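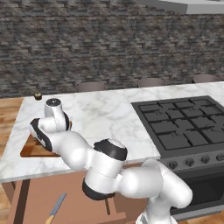
My uncle left me 109 olive trees on a slope outside Widalmont, and for the first year I assumed that owning them was most of the work. I live in an apartment with carpet. What I knew about olives came from jars. When I told friends I'd be making my own oil, I think we all imagined the same thing: a long pale marble countertop with gray veins in it, rough stone wall behind, a loaf of bread, me in linen. The harvest takes place on a hill, in the mud, in a jacket that smells like a tractor.

The nets come first. You spread them under the tree, overlapping on the downhill side, because an olive that gets loose on that slope is going to Tarkaten and will not be back. Then you comb the branches with a thing like a child's beach rake. My neighbor Thongchai Boonchu, whose trees start where mine stop looking healthy, does a tree in the time it takes me to find my gloves. He watched me for a while last season and said I was very gentle. I don't believe it was praise.

We filled 21 crates the first weekend – no, I've just checked the notebook, that was his total. Mine is the page with the coffee on it.

By the end I had 420 kilos, which sounded like a lot until I got to the press at Brilatano and stood in line behind a man with a truck. You wait there with everybody else, on a plastic chair, guarding your crates and saying your oil last year was a bit peppery. Everyone's was a bit peppery. The machine room is so loud that you agree to things by nodding, and I may have agreed to store somebody's trailer.

What came out at the other end was green and cloudy and tasted like grass that had a grudge. I loved it. I drank some from the lid of a thermos and coughed for several minutes, and the woman running the scale looked pleased with me for the first time all day.

The pruning is its own story. I did it in February, from a book, and the book had different trees in it. Two of mine now look like coat racks. Thongchai says they'll come back in a few years, and that in the meantime I could hang things on them.

This year I've bought better nets, and a second rake for whoever is foolish enough to visit in the fall. If you want to come, bring boots. I have a spare hat.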